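# ¿Merece la pena la plantilla "a medida" por catálogo?

**tacon_gastado**

Trabajo de pie siete horas al día y desde abril me molesta el talón, sobre todo al levantarme. En una tienda de Undville me ofrecen unas plantillas Kirniron por 1050 pesos. Dicen que son "a medida", pero lo único que me pidieron fue el número de calzado y el peso. Las de farmacia cuestan 500 y a simple vista son iguales. ¿Alguien ha notado diferencia o es puro cuento?

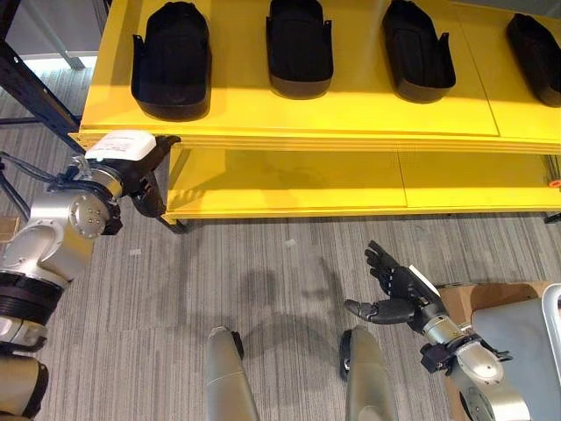 No tengo diagnóstico y tampoco quiero gastar dos veces. Uso zapato de seguridad, bastante rígido, y con la plantilla original dentro no cabe casi nada más.

---

**Nerkine**

Si no te midieron el pie, a medida no es. Es una talla. Podrá irte bien o mal, pero el precio no lo justifica esa palabra. Pregunta en la tienda qué cambia entre la de una persona de 60 kilos y la de una de 90; a mí me respondieron "la densidad" y no supieron decirme cuál llevaba cada una.

Yo haría esto:

- Saca la plantilla original antes de probar otra.
- Pide por escrito el plazo de devolución, con la plantilla usada.
- Empieza con un par de horas al día.
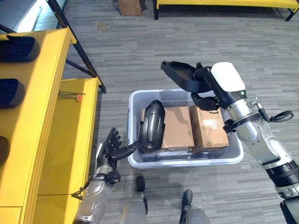
Y mira también el zapato. El mío tenía la suela vencida por dentro y yo echándole la culpa al talón. Si el dolor sigue después de unas semanas, ve al podólogo antes de comprar nada más. Las mías, con molde, salieron en 2246 y tampoco diría que fueron milagrosas: mejoré, pero a la vez estaba haciendo estiramientos, así que vete a saber.

---

**saithong_sur**

a mi me funcionaron las baratas. las caras huelen igual a los dos meses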